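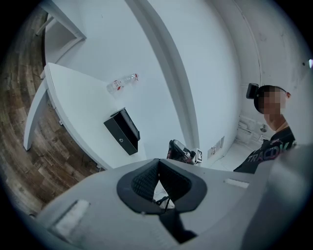 Somebody wrote in last winter that they would believe in household robots on the day one could put a bottle in a box and shut the lid without three engineers clapping, and asked whether I would please stop saying it was close. Fair enough! I've had that message pinned over my desk since December, and most of what follows is my attempt to answer it, along with all the other things that keep landing in my inbox.

Can machines do chores yet? Questions I get asked a lot

Last updated 2018-05-17

So can a robot do my housework or not?

Some of it. If you mean floors, yes, and it's been yes for quite a while. The little round vacuums are good now, provided you pick up your socks first. Mowing a plain lawn, also yes. If you mean the things you do with your hands (tidying a table, emptying the dishwasher, putting the shopping away) then no, not in a way I'd let loose in my own kitchen. I've watched a lot of demos and the best of them are lovely to look at, but they're slow, and somebody has usually set the room up beforehand.

Why is picking up a bottle so hard? My toddler can do it.

Your toddler is brilliant, that's why. Take a clear plastic water bottle lying on its side. You can see straight through most of it, so a depth camera often reads the table behind and misses the bottle altogether. The label is the bit it sees best. Then the thing rolls if you nudge it, and it gives when you squeeze, and a full one behaves differently from one with a mouthful left in the bottom. You sort all that out with your fingertips before you've even thought about it. A machine has to be given some way of noticing each of those things.

And a box with a lid?

Worse, in my opinion. A lid that's a little bit open is a small puzzle: where's the edge, which way does it swing, how hard can I push before the whole box slides off across the table? We hold the box still with the other hand and don't notice we're doing it. One-armed machines haven't got another hand, so they shove the box against something or they chase it. I've seen one chase a box for four minutes. I was rooting for it by the end.

What's all this about people doing the chores with a gripper in their hand?

It's one of the ways of teaching the machines, and I'm rather keen on it. A person holds a gripper tool and does the job with that in place of their bare fingers, with a camera recording from the tool's point of view. Sometimes they wear a camera on the head as well. What you get is a pile of recordings of the job being done by something that knows what it's doing (a human) through something shaped like what the robot will have (a gripper). You don't need the robot in the room, so you can record at any old table.

How many goes does it take?

Lots. The team at Kalov told me they wanted 1,000 recordings of one tidying job before they'd even start training on it. They had 685 when I visited and everyone's wrists ached. And it's no good doing it 1,000 times in exactly the same way, either. You want the bottle turned round, the box moved along, a different table, a bit of low winter light coming in sideways. I had a go myself and was rubbish at it for the first half hour. You have to unlearn your fingers.

Are factories further ahead than homes?

Miles ahead, for the same reason trains were automated before taxis. On a shop floor you can bolt things down, light them properly and make every part turn up the same way round. A packing line at Plesberg, which I wrote about last year, puts 3,000 sealed cartons a shift on to pallets and hardly ever drops one. But the station just before it, where odd-shaped items go into those cartons, is still done by people. I asked the line manager when that would change and got a long look and a cup of tea.

Which chores would you bet on next?

Folding towels, because towels are all rectangles and nobody minds if it takes all night. Clearing a table of known things into a known bin. Loading a dishwasher is a way off, because of wet glasses and because every household has its own religion about where the bowls go. Making a bed? Ask me again in a few years.

Should I wait and buy one, or buy the thing on sale now?

Don't wait if what you need is a vacuum. For anything with an arm I'd hold on to your money. The Cesow arm costs £2,000 and is a very nice bit of kit for a school or a hobbyist, and I've had great fun with mine, but it will not tidy up after you. Mine has to be told where everything is to the nearest few millimetres, and if I lean on the table it gets the lot wrong.

Do you believe the videos?

I believe they happened! What I look for is a long take at normal speed. Look in the corner for a little "4x" or "10x". See whether the objects start in the same spot each time, and listen for someone off to one side saying "go". None of that makes it a swindle, it just tells you how far along they are. The Fitzgerald people put out a full hour, uncut, drops and all, and I came away thinking much better of them than of anyone with a nice soundtrack.

Will it put cleaners and packers out of work?

I don't know, and I get twitchy around people who say they do. The packers I've spoken to mostly want a machine for the heavy lifting and the last hour of the night shift. The cleaners laughed at me. One of them asked if it could do behind a toilet, and I had to say no, I hadn't seen anything come near that.

Can I send you a question?

Please do, the form is at the bottom of the contact page. Short ones get answered quicker. If it's about your vacuum getting stuck on the rug fringe, tuck the fringe under.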